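Tape the Floor Before You Write the Code

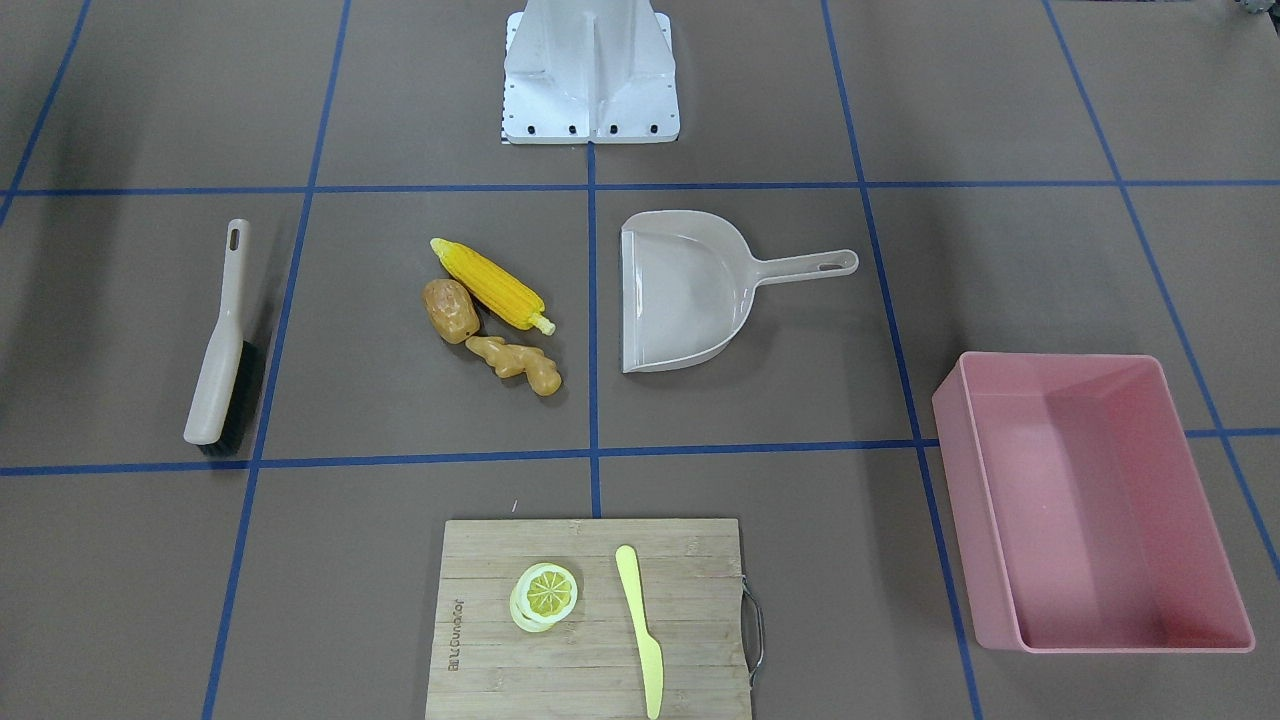 Most people who build a robot at home start in the wrong place. They start with the software, or with the biggest model they can fit on the graphics card they own. I did this too. I spent most of a winter on it and I think it was largely a waste. My argument is that the work surface deserves more of your time than the code does, at least for the first few months, and that hobby builders treat it as an afterthought.

I work in a shared shop called Plonstead. It is a rented unit with a concrete floor, bad heating and a good drill press. My project is a two-armed tabletop machine I named Weldu. The job I want it to do is dull. It should clear up after play cooking, which means toy food goes in a bin, tools go back to a known spot, and the area gets swept. I picked that job because the objects are cheap and hard to break.

In February I had Weldu picking up the toy corn. It did it several times in a row and I told people it worked. Then I moved the base to get at a cable, put it back by eye, and it never touched the corn again that night. I blamed the controller. I rewrote part of the controller. I blamed the arm joints and took one apart. The base was off by about the width of my thumb.

That is an embarrassing thing to spend 11 evenings on. It is also very common. Read the build logs on Tokis, the forum where a lot of us post, and you will find the same story over and over. Somebody's robot worked in the garage and stopped working after the garage was tidied. The replies ask for the log files. Hardly anyone asks where the table was.

What fixed it for me was a roll of blue tape. I marked the work area off into cells and put a label on each one in my notebook. Every run now starts from a written layout. The brush goes in this cell, the dustpan goes in that one, the food goes in a pile in a third. If a run fails I can set it up again the way it was and see if it fails the same way. Before the tape I could not do that, so I was never testing anything. I was watching a machine do things and forming opinions about it.

There are fair objections to this. The main one is that a real kitchen has no tape on the floor, so a robot that is tuned on a grid will only ever work on a grid. People on Tokis say this every time I post, and some of them know a lot more than I do. I agree that the end goal is a machine that does not care. But the tape is there for me. It tells me what I changed between one run and the next. You can vary the layout as much as you like, and you should, as long as you wrote it down first.

The other objection is that it is boring, and I have no answer to that. Laying the objects out takes me 3 minutes before each run. It feels like setting a table for a guest who may knock it over.

I also think home builders should be slower to buy things. I priced a better set of arms from Prasomeck at $924 and came close to ordering them, because I was sure mine were too sloppy to pick up a dustpan by the handle. Mine are sloppy. But once the layout was fixed I could see that most of the misses were in the same direction, and a correction to the calibration took care of them. The misses that remain may well be the arms. If I buy the new ones now, I will at least know what I am paying to fix.

Shared shops could help with this. Ours has shelves of motors and boards and a whole wall of hand tools, and almost no floor space that you can mark and leave marked. Weldu's area gets walked on. I have re-laid the tape 3 times since spring, and after each one I had to check my old numbers before I could trust the new ones. I would give up a shelf of motors for a permanent square of floor, and I have put that request in writing.

So if you have a robot that worked last week and does not work now, leave the code alone for an evening. Measure from the base to something that does not move - a wall is fine - and write the number on the floor next to it. Then put every object back where it was, if you know where that is. If you don't, start there.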